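Does a mug tree save bench space? Report for the Kitchen Storage unit
Mutua Obura and Rosaura Mamani

Background

Our brief was to pick a claim made about small-kitchen storage and test it. We chose the one you see in every rental advice column: get your crockery out of the cupboard and onto stands, and you'll gain room and lose fewer cups to chips. The Wastow website says this in so many words. We weren't convinced going in, and we should own up to that bias at the start.

What we did

We borrowed a mug tree and a plate rack and asked 14 share households to use a set like them for 4 weeks. Each household kept a sheet on the fridge for chips, breakages and grumbles. We also measured the bench before and after, with the kettle and toaster left where they normally live.

Rosaura wanted to include a metal stand from Kilteck as well. It arrived in January with a bent arm and we dropped it from the comparison.

Results

Bench space went down in every kitchen. This shouldn't surprise anyone, as a stand has a base and the base has to go somewhere. The cupboard shelf that was freed up got filled with other things, mostly takeaway containers, so we can't call that a gain either.

Chips are harder to judge. Households reported fewer, but they also knew what we were looking for, and two of them lost their sheet. Mutua thinks there is a small real effect. Rosaura thinks people were simply being careful while we were watching.

The grumbles were the most useful part. The main one was reach – the stand ends up at the back of the bench against the splashback, and you knock one mug getting at another. Plates did better. People liked pulling one out without lifting a stack, although bowls were hopeless in the rack.

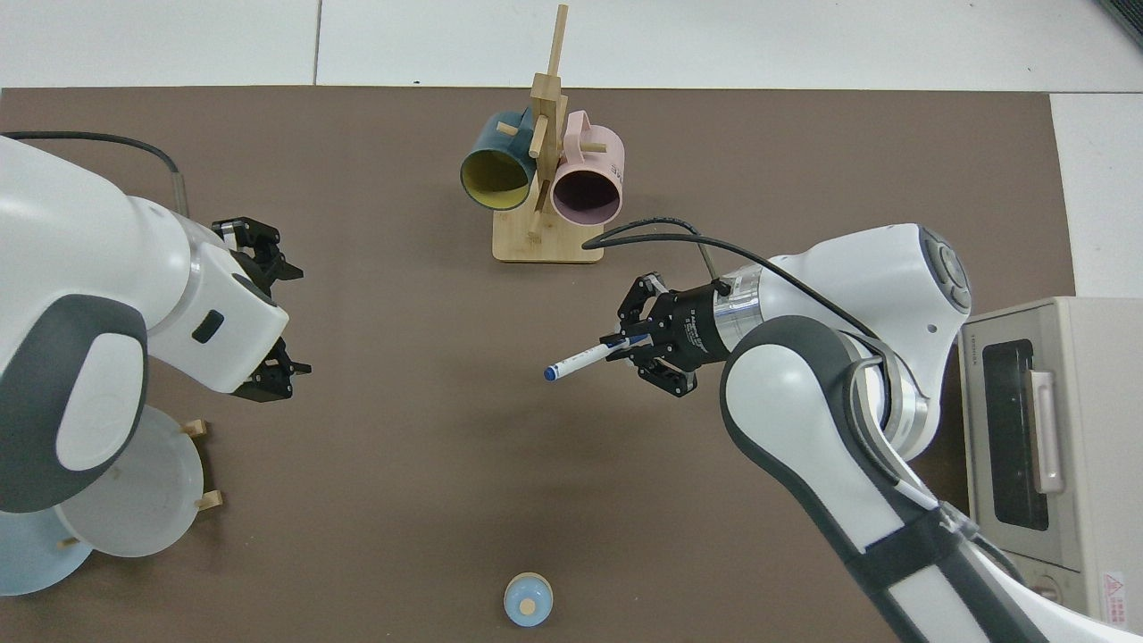

Colour turned out to matter more to our households than capacity, and we hadn't planned for it. Several said they'd only hang the mugs they liked looking at and left the ugly ones in the cupboard. A mug tree shows the outside and hides most of the inside, and it hangs cups mouth down, so the bright yellow lining of the teal mug is wasted on anyone standing over it unless the cup tips their way, as it does on ours. The pale pink one beside it has a nearly black interior, a poor choice if you want to spot tea stains. The plates stand upright in their wooden rack, the pale blue one behind the whitish one, and we'd expect the back plate to get used less.

Limits

Our households were all students, and none had children. The bench measurements were done with a tape by two people who didn't always agree where the bench ended. We'd want a longer trial before telling anyone to spend money, and a control group that didn't know about the chips.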